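¿Cómo sabe un robot qué tiene que agarrar?

Un brazo robótico no se mueve solo. Lo dirige un programa, que es una lista de órdenes escrita por personas. Primero, una parte del programa busca los objetos. A eso se le llama percepción. 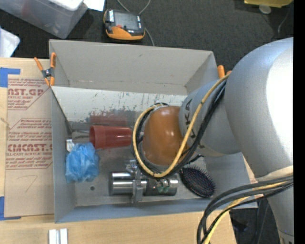

Un vaso rojo, una bolsa azul y un cepillo dentro de la caja, con el brazo robótico encima.

Después, otra parte planifica el camino para que el brazo no choque con las paredes. El programa Ivex, de Jomar Cruzado, compara 57 caminos y elige uno. Por último, el control manda las órdenes a los motores.

Una bolsa es más difícil que un vaso: cambia de forma cuando se toca.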